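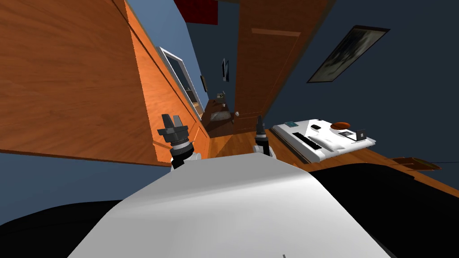

How long does a club cricketer have to wait after reporting an approach before he may play again?

A player who reports an approach can normally play the next match, because in our league rules reporting is not an offence and carries no suspension. The player only has to give a written statement to the league office.

Forum > Club cricket > Rules and discipline
Topic: Asked for "team news" before a weekend game, must I report it?

longon_left
I keep wicket for Jekance, second eleven. On Monday I got a message from a man I met once at a tournament. He wanted to know who opens the bowling on Saturday and whether our captain likes to bat first. He offered 50 pounds for it. He never asked me to play badly. I did not answer him. Must I report this, or is it too small? I don't want to make trouble for anybody.

sweeper50
Report it. The money is small because it is the first step. Next time he will ask for a wide in a certain over.

mid_wicket_mo
I see it differently. Our team sheet hangs in the clubhouse window every Thursday evening and anyone can read it. If I got a letter to the league for each person who asks me who is bowling, I would have no time for practice. Block the number and play your game.

longon_left
With us the team is not shown before the toss. Does it change something?

sweeper50
For me it changes a lot. Then it is inside information, and he wanted to pay for it. Look in your league handbook under conduct. In ours it is rule 5, and it says the player must tell the league of any offer "without delay". It does not say how big the offer must be.

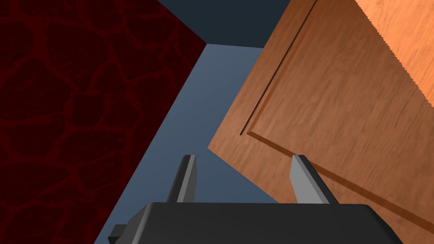
And please don't delete the message. Take a screenshot where the number and the time can be read, and send it together with your statement. I have sat on a disciplinary panel in our league, and the hardest cases were those where the player had only his memory and the other side said it was a joke between friends.

mid_wicket_mo
All right, but who bets on second eleven cricket? I have never seen a market on our games.

thirdman_tekin
There is one. When we played at Famau in July, the game was streamed by the home club, and 943 people were watching at one moment. We don't have 943 people in our whole village. A man stood near the sightscreen and talked into his phone after every ball. I play for Tekin, we are not a famous side.

mid_wicket_mo
I did not know this about Famau. I still think the league will do nothing with it. Stunex reported something two seasons ago and they waited the whole winter for a reply.

sweeper50
A slow reply is the league's fault. It does not free the player from his duty. If the same man is later caught and your number is in his phone, you will have to explain why you were silent.

thirdman_tekin
I agree with sweeper on the reporting, but I would speak first with my captain. He may have got the same message.

sweeper50
I would not. Suppose the captain has answered the man. Go to the league first, and ask them whom you may tell.

thirdman_tekin
That is a bit hard on captains! But I understand the reason.

longon_left
Thank you all. I think I will write it this evening. For those who have done it already, what should be in the statement?

sweeper50
Keep it to one page:

1. Your name, your club and the match he asked about.

2. What he wrote, in his own words, with the screenshot attached. Do not correct his spelling. 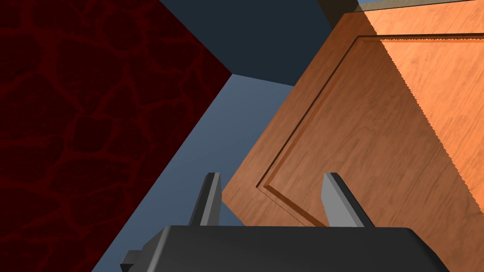 3. How you know him, and when you met.

4. What you answered. In your case you write that you gave no answer.

5. Whether you have told anyone else. This forum counts too, so put it in.

mid_wicket_mo
Our league also wanted to know if the player has a betting account. A friend lost some 700 pounds on horses and was afraid they would ask about it, but they were only interested in cricket.

longon_left
I have no account anywhere, so this part is easy. The statement is sent now, with the screenshot. They replied automatically that the office opens at nine.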